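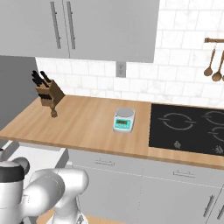
Ticket 2489
Subject: Two-finger gripper loses grip near the end of a lift in the kitchen sim
Opened by: Maribeth Evangelista
Product: Bimeck gripper model, compared against the Fukow
Status: Resolved (one follow-up open)

Opening note

Hi all, first ticket from me on the gripper comparison, and I'm having a great time with it so far! Short version: the Fukow gripper does the lift test in the kitchen sim without any fuss. The Bimeck gripper closes properly, lifts properly, and then lets the block slide out of its fingers just before the arm reaches the top. Same arm, same controller, same block, same kitchen.

I ran 40 lifts with each. Fukow held all of them. Bimeck dropped 6. I'd love to keep the Bimeck in the running, as its wider opening makes the approach so much more forgiving.

What I've checked already:
Finger friction is the same value in both files.
Block mass is unchanged.
The grip command stays at closed the whole way through (I logged it).
Physics runs at 2000 steps per second for both.

Log attached. Any ideas welcome.

Reply from support, 9:40 am

Thanks Maribeth, lovely clear report. Could you log the actual finger force as well as the command? The command can sit at closed while the force sags, and the two look the same from the outside. Please also tell us which controller profile you loaded. The Jarnthorpe controller has one called standard and one called soft start, and the names in the menu are easy to mix up.

Maribeth, 10:25 am

Standard profile, double-checked. The force log is really interesting though! On the Fukow it's a flat line from close to release. On the Bimeck it's flat for most of the lift, then falls away in the last part and never comes back. In the lifts where the block stays put, the dip is still there, it's just shallower. So I think every Bimeck lift is a near miss and some of them happen to get away with it.

I tried turning the finger friction up to see what would happen. Fewer drops, but the dip in the log didn't change at all, so I've put it back to where it was. I don't want to hide the problem under sticky fingers.

Reply from support, 11:10 am

Agreed, leave friction alone. Two things to try, one at a time please:

1. Slow the wrist rotation to half speed and leave the rest of the lift as it is.
2. Put the wrist back to normal and lock it so it doesn't rotate at all.

If the dip moves or vanishes, the wrist and the fingers are fighting over something.

Maribeth, 1:15 pm

You were spot on with the wrist. At half speed the dip starts at the same wrist angle, so later in time. With the wrist locked there's no dip whatsoever, flat as the Fukow. I ran the locked version a good few times and it was gorgeous to watch – no wobble, no creep, the block just goes up.

Then I went digging in the Bimeck file. The left finger is driven and the right finger copies it through a coupling, fine. But the coupling has its reference set to the arm's base, where the Fukow file has it set to the gripper's own palm. Could that do it?

Reply from support, 1:50 pm

Yes, that would do it nicely. With the reference at the base, the right finger's target drifts as the wrist turns, and past a certain angle it's being told to open a little. Change the reference to the palm and rerun the full set with normal wrist speed. Please keep a copy of the old file so we can compare.

Maribeth, 3:30 pm

Fixed! Full set of 40 on the corrected file, no drops, and the force line stays flat from close to release. I reran the Fukow set too, to be fair to it, and it still holds every one.

Now I can get back to the fun part. First impressions of the two, in case they help someone who's choosing:

The Fukow is neat and quick to close, but you have to line it up well. If the arm comes in at a bit of an angle, the fingertip bumps the block and nudges it away. The Bimeck is slower to close and looks chunkier, and it doesn't mind a sloppy approach nearly as much. For early practice runs I'd pick the Bimeck, now that it behaves. I haven't tried either of them on round objects and I'm keen to.

Reply from support, 4:05 pm

Great result. The corrected file is now in the shared folder under the same name, with the old one beside it marked as faulty. Anyone who copied the Bimeck model into their own project before today will need to copy it again.

Follow-up left open: the Ó Conaill gripper model was built from the same starting file, so its finger coupling needs checking too. It's next on the comparison list and shouldn't be tested until that's done.

Maribeth, 4:20 pm

Happy to take that one. I'll lock the wrist first for a baseline, then run it at normal speed and post both force logs in this ticket.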